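# About the Akyol Games and Story Collection

The Akyol Collection is the lending collection of boxed games, story cards and picture puzzles held by Vingate School. It serves students from Kindergarten to Year 6, their families, and neighbouring schools that hold a borrowing agreement with us. The Collection occupies the former music room beside the main library and shares its front desk.

## Our purpose

Vingate School regards spoken storytelling as part of its English programme from the first year of enrolment. Students are expected to listen to a story, retell it in order and, in time, make one up in company with others. Games and story cards are used for this in every junior classroom. The Collection was established so that the same materials could also go home at the end of the day.

## What we hold

The catalogue currently lists 645 titles. Most are small enough to be carried in a school bag. They are shelved by the main activity they support:

- Storytelling and make-believe
- Memory and matching
- Counting and early arithmetic
- Strategy for older players
- Co-operative games

Storytelling is the most heavily borrowed section, and fairy-tale titles account for much of its use. Once Upon a Time, with its pink artwork and scrolling letters, is catalogued under Storytelling and may be borrowed by any family in good standing. 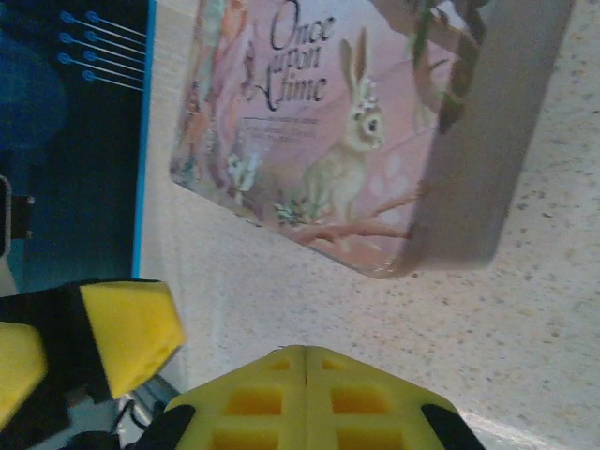
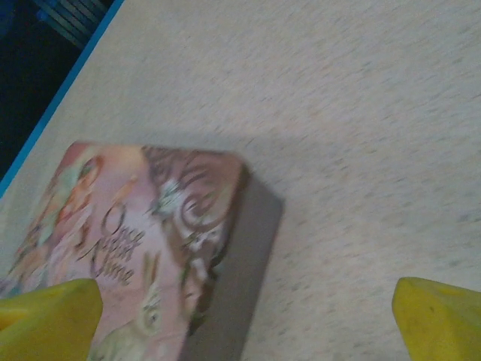
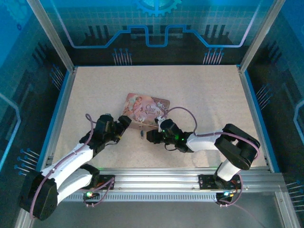

Merike Toom wrote to the school in March that her two boys had asked for fairy-tale titles three fortnights running, and that the younger one now insists on finishing every story himself, usually with a wedding and a flood. She also asked whether the loan period for the Storytelling section could be extended over the holidays. It has been, and the revised terms are given below.

## Borrowing

Membership is included in school enrolment and no separate fee applies. At present 293 families are registered. Each family may hold up to two titles at a time for a period of two weeks. Titles in the Storytelling section borrowed in the final week of term may be kept until the first Friday of the next.

Returns are made at the front desk and not through the book chute. Lids should be secured with the cloth band supplied. Elastic bands and adhesive tape mark printed surfaces and should not be used. Families are asked to report missing pieces when returning a title. There is no charge for a first loss, and a note is placed inside the lid for the next borrower until a replacement is found.

## Care of the Collection

Every title is checked before it goes back on the shelf. Cards are put in order and compared with the contents slip, and the outside of the box is wiped with a dry cloth. Boxes are stored flat, with the title facing up, and no more than four high. Split cardboard corners are repaired with linen tape in the workroom on Thursdays. Where a box is beyond repair, the contents are moved to a plain box and the original lid panel is kept, as younger children look for the picture they remember.

The catalogue is maintained in Prokadden, which replaced our card index. The school recorded 3000 loans in the last full year for which figures are available.

## Staff

Kamran Sial is Coordinator of the Collection and is responsible for acquisitions. Tuncay Dağdelen manages cataloguing and repairs. Barış Kahraman arranges loans to neighbouring schools, of which there are currently 12. Teachers who would like a class set prepared for a particular unit should give Mr Kahraman one week's notice and state the year level and the number of groups.

## Donations

Complete games in sound condition are welcome at any time during term. We are unable to accept titles with magnets, button batteries or strong fragrance. Donors who wish to have a name recorded inside the lid should fill out the form held at the front desk.

## Hours

The Collection is open on school days from 8.15 am until the first bell, and again from 3.00 pm to 4.30 pm. It is closed during school holidays. Enquiries may be left at the desk or addressed to the Coordinator, care of the school office.

Page last reviewed Apr 5, 2022.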